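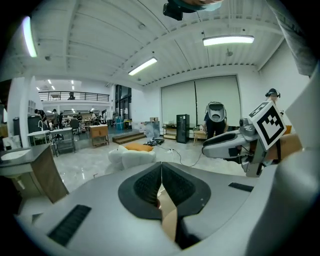
Kaswood hall users — minutes, 29 Jul 2025

Notes typed up fast, shout if wrong. Corrections by email please, not scribbled on the printed copy, I can't read half of them.

Present: Ľubomír Danko (chair), Marcus Achterberg, the Dudemar lot, two from Pearce, me on notes.
Apologies: Gravik, sent a note, see item 6.

Started late. Kettle.

1. Last minutes

Agreed with one change. Item 4 last time said the side door would be painted "before winter". Should read "before the lease review". Ľubomír has initialled the copy in the folder.

Matters arising: the key for the upstairs cupboard turned up. Was in the upstairs cupboard. Spare now with Pearce.

2. Ceiling lights

Long discussion, longer than it needed. Fluorescents get left on all night, both landlord and neighbours have mentioned it. Dudemar say they are never last out. Pearce say the same. Left there.

Agreed: last person out does the lights, looks up before locking, signs the sheet by the door. If you don't know whether you're last, shout up to the mezzanine and wait for an answer.

LED swap. Quote in at 3959 for fittings and labour, scaffold tower not included. Too much for this year. Marcus asked whether the tubes could be changed without the fittings. Depends on the ballast apparently. Ľubomír to ask the electrician and come back.

ACTION Ľubomír — tubes only price.

3. Mezzanine

Railing is fine, was checked in January, certificate in folder. Things leaning on the railing are not fine. Coats over the railing also stop please, they get knocked down onto whoever is underneath. Pearce will put hooks on the back wall upstairs, they have hooks.

Query whether boxes can be stored up there. Yes against the back, no higher than the waist, name and month on each. Unnamed boxes go down to the skip at the next clear-out. Dudemar asked for a warning first. Agreed, one email, two weeks.

4. Floor and cables

Biggest item tonight. The tiles were professionally cleaned and look good, cost 22 an hour and took most of a morning, so can we keep them like that. Sweep before you go. Mop only with the grey mop, the other one leaves streaks on the marble pattern and then it looks dirty again.

Cables. White leads on pale tiles don't show up, somebody catches a foot every other week. Proposal from Pearce: power strips to live along the walls and come out to the middle only while in use. Dudemar not keen, they say the wall sockets are in the wrong places for anyone sitting in the middle. Fair point. Compromise:

Strip can stay out during the day if someone is working off it.
Leads run together, taped or under the rubber cover.
Bags closed and pushed under a table, not parked next to the strip with everything hanging out.
Strips unplugged and coiled at lock-up.

Rubber cover: there is one already, behind the shelf. A second one to be bought, longer. Budget 813 left in the sundries line so no problem.

ACTION Marcus — buy cover. Measure frist this time.

Shoes. Asked again whether the hall is shoes on or shoes off. No rule. Some do one and some do the other. Pearce think a mat by the door would help either way. Agreed to the mat. Pins and staples therefore to be picked up straight away, on hands and knees if need be. Same with little scraps, they go in the waste when you see them, not when the sweeper gets to them.

5. Bins, baskets and where the soft things go

Carried over from last time when we ran out of time. Two problems, mixed up together.

First, round containers get used for whatever. Waste in one, materials in another, and from across the room you can't tell which. Pearce had a whole roll thrown out in spring, brand new, and had to fish it back out of the skip.

Second, the beige stuff. Rolls, flat rounds, odd lumpy bits, all much the same colour, all piled in together and anyone wanting the big flat piece has to lift the rest off it. Or the flat piece goes in last and hides everything. Both have happened.

Suggestions made:

Flat things on the shelf, laid flat, not in a bin at all.
Rolls upright in a bin of their own.
Odd pieces in a bag inside the bin so they come out in one go.
Labels on the side, big letters. Lids were suggested and turned down, they go missing.
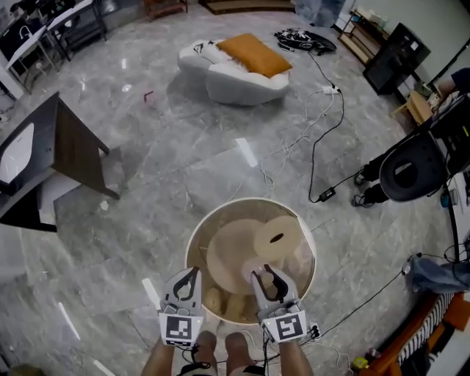 Marcus Achterberg wanted it minuted that sorting by shape will last a fortnight at best, and that he would sooner have one bin per group, with each group as messy as it likes inside its own. Then at least you know whose rolls you are throwing away. Labels yes, but a group name and nothing else. He also doesn't think the shelf is deep enough for the flat rounds and asked if anyone had tried one on it before proposing it.

Nobody had. Pearce will try.

Ľubomír asked what happens to the shared things under that plan, the ones no group bought. Marcus: a bin for those too, kept by the wall, and Ľubomír can be in charge of it. Some laughter. Ľubomír accepted.

Dudemar prefer sorting by shape but would go along. Vote: one bin per group carried, Dudemar abstaining. Look at it again at the next meeting. Bins to be empty by closing on the first day so that everyone starts level. Anything left over goes on the dark table for a day and then to the school.

ACTION all — claim your bin.
ACTION Pearce — labels, flat piece on shelf test.

6. Furniture

White lounge chair. Note from Gravik asking if it can be moved nearer the wall, they say it takes up the best bit of floor. Dudemar like it where it is. Pearce said the cushion slides off it whenever anyone stands up, orange fluff on everything, could it have a strip of that grippy stuff underneath. Agreed to the grippy stuff. On the position: stays for now, gets moved by whoever needs the floor and put back by the same person. Gravik to be told.

Low wooden platform. Fine to sit on. Not for stacking things on. Does need a sand along the front edge, splinters. Dudemar have a sander.

Small stool — wobble. Marcus has glue. Please don't stand on it meanwhile.

Office chairs. More requested. A dealer is selling off a batch, over 2000 for the lot, and we neither want the lot nor have room for it. Ľubomír to ask about buying a few singly. If not, leave it. The black ones we have are ok once the wheels are cleaned, hair and thread wrapped round them mostly. Scissors in the drawer.

Screen on the stand. Keep the stand close to the shelf so the walkway is clear. Switch off at the screen as well as at the wall. Side table below the shelf is for the remote and pens, not for mugs, there's a ring on it already.

7. Tidy rota

Rota fell apart in spring. New one, simpler. One group per week: Dudemar, Pearce, Gravik, then Marcus and Ľubomír together, then round again. Week's job is:

sweep
waste out, recycling out
chairs back under tables
strips coiled
wipe the tables (damp cloth only on the dark wood, not the spray)
sheet signed

Swaps between yourselves, no need to tell me. If it isn't done it isn't done, next group does not do it twice, but do say so in the book. Dudemar asked if the mezzanine counts. Yes, sweep only.

Gravik not here to agree their week. Put them down anyway.

8. Any other business

Fridge smell. It was the drain tray. Done.

Window cleaner wants a regular slot. Ask him for a price.

Pearce have a larger delivery due and need the middle of the floor clear for a morning. Fine with everyone, will email the day when they know it. Chair to be moved by Pearce and put back by Pearce, see 6.

Door code changing. Not writing it here obviously. Ask Ľubomír.

Marcus asked for the heating to be on the next agenda, before it gets cold and not after. Added.

Next meeting: same place, date by email once Gravik have answered. Bring your own mug, the shared ones are in soak.

Closed 8.40ish. Lights done, sheet signed.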